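2 min read

Selling off leftover cable: by the foot or by the box?

temstead_rick
I'm clearing out the back room of the shop in August and I have more cable than I will ever use. Some is new, most is pulled from old jobs. Do people price this by length or just put it in boxes and name a number? The flea market at Zidside is on Saturday and I'd like to take some of it.

Mansour81
By the box. Measuring used cable is a waste of an evening. Buyers at Zidside want to hand over cash and walk away.

lowvolt_dee
I disagree. Anything over 500 feet on a spool should be sold by the foot or as a full spool with the length written on it. If you throw that in a box with short ends you are giving it away.

Mansour81
He said most of it is pulled from jobs. Pulled cable isn't on spools.

lowvolt_dee
Some of it is new. Read the post again.

Adel Gaber
I sold a garage full of it last year. New stock went online at Bronamia and sold within the week. The used stuff I sorted by thickness, tied with Velcro, and took to the market. Nobody asked me for lengths. They did ask if the ends had been cut clean — so trim them before you go.

temstead_rick
Thanks. Sorting by thickness makes sense. Do you bother with the tangled ones?

Adel Gaber
Thin ones, no. Two hours of picking at knots for a couple of dollars. Those went to the scrap yard.

lowvolt_dee
Scrap pays by weight, so check the rate first. I'd still untangle anything with good connectors.

temstead_rick
Fair enough. Two pictures below.

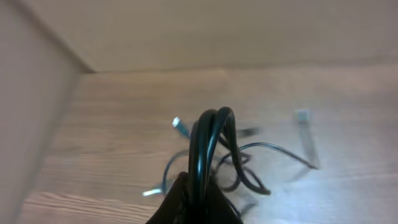
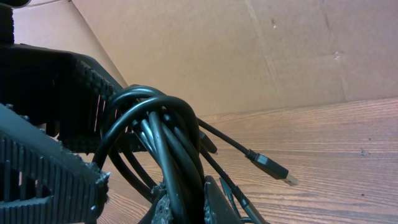
First picture: thick black looped up, thinner blue-teal in a tangle

Mansour81
Box it.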